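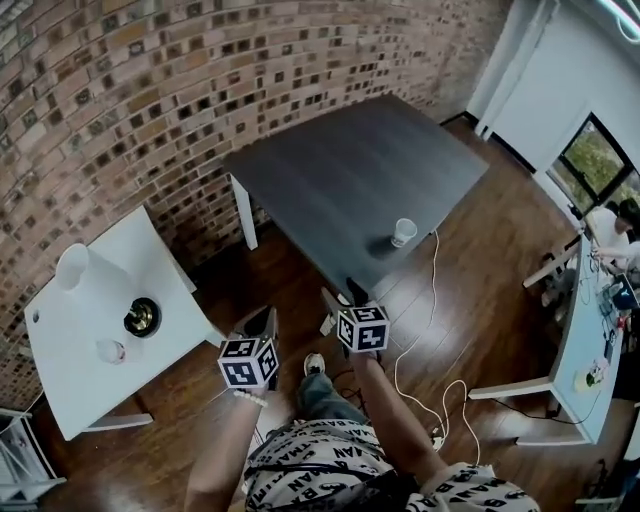 Notebook entry, August, 9:30 start
Handheld gripper work: operating rules, second revision

Purpose of this entry. The Ulterstead workshop has been running handheld gripper sessions under the rules carried over from the Ultesdale site. Those rules were written for a fixed bench with a single operator station. The present room has two tables, a long desk in regular use and a plank floor on which people walk during a take. This entry records which rules are kept, which are changed and which remain open. It is to be read together with the Cliline session sheet, which has not been changed.

1. Floor and cables

The old rule said only that cables should be "managed." That wording is withdrawn. The new wording is as follows: no cable shall cross the area in which the operator stands or steps while holding the grippers. Cables that must reach a table shall come down the side away from the operator and be fixed to the floor along their full run. Power strips shall be placed under a table or against a wall.

The current layout does not meet this rule. A white cable hangs from the right edge of the dark table and loops over the floor to the power strip, and a thin black cable lies close to where the operator puts a foot. Both are to be rerouted before the next block of takes. An operator with both hands occupied looks at the cup and the table and has no hand free to catch a fall. The black cable is the more urgent of the two, as it is hard to see at a glance.

2. Clear distance

Minimum clear distance between the operator's standing area and any occupied chair: 300 cm was proposed at Ultesdale and cannot be met here. The desk under the window is used for laptop work during sessions. Interim rule: the person at the desk remains seated while a take is in progress, and the operator does not turn toward the desk with the grippers raised. Chairs not in use are pushed in. A permanent figure will be set once the desk has been moved or the matter has been decided otherwise.

3. Markers

The patterned cubes on the two grippers are to be treated as measuring equipment.
- Do not pick up or set down a gripper by its cube.
- Do not wipe the printed faces with solvent. A dry cloth is sufficient.
- If a face is scratched, lifted or creased, stop and log it. Do not press it back and continue.
- Check the fit of each cube on its mount before the first take and again after any knock against a table edge.

Comment on the last point: the Yin log shows two sets from last month that had to be set aside after a cube shifted. The shift was found only during processing. A check by hand takes very little time and should have caught it.

4. Clothing and jewelry

The Ultesdale rules are silent on this. Bracelets and other loose items at the wrist are worn at present, including beaded ones. Proposed: wrists bare below the cuff during takes, on the grounds that beads can catch on the gripper body and a broken string would leave beads on the floor. Closed shoes are already required and the requirement stands. No rule is proposed on shirts, though it was asked whether large printed lettering should be avoided in view of later publication of the recordings. Left open.

5. Objects and tables

The start state of each table is to be written on the session sheet before the take, including the position of every cup and whether it is upright or on its side. Entries such as "cups as usual" are not acceptable. The same applies to the white ball on the side table. Objects not listed on the sheet are to be removed, with the exception of the round black-and-gold fixture in the side table top, which is to be noted as present.

6. Session length

Limit of 30 minutes of continuous holding, then a break with both grippers set down. The Cliline sheet has a field for this and it is often blank. A blank field will be read as a missed break.

Numbering. Takes continue from 437 and the series is not restarted under the new rules. The revision in force goes in the header of each sheet.

Open items
Fixing method for the cables that does not mark the planks.
Desk position.
Lettering on clothing.
Whether section 3 should apply to spare cubes in storage.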